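Ticket: Gitdale table, pale top, milky patch in the finish
Status: Open (reopened Wednesday, November 5, 2025)
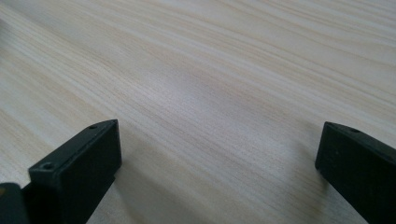

Problem
Light wood-grain top, bought in September. There is a milky area toward the middle where the grain looks washed out. Sernetti support closed my first ticket as "normal reflection." Maybe. I'd like that tested before I accept it.

Log
1. Wiped with a damp cloth, dried with a towel. Patch still there.
2. Sodov cleaner, left on for 7 minutes as the label says. It smells nice. I can't say it did anything else.
3. Turned off the ceiling light. Patch got weaker, which I admit helps Sernetti's case.
4. Moved a lamp to the other end. Patch moved too, but not all of it, or so it seems to me.

Support reply
Apply Lui wax, wait 20 minutes, buff, and repeat after 8 hours.

My answer
If it's only a reflection, why am I waxing it? I'm not putting anything on this top until someone tells me what the finish is. I have asked that 2 times now. Please leave the ticket open.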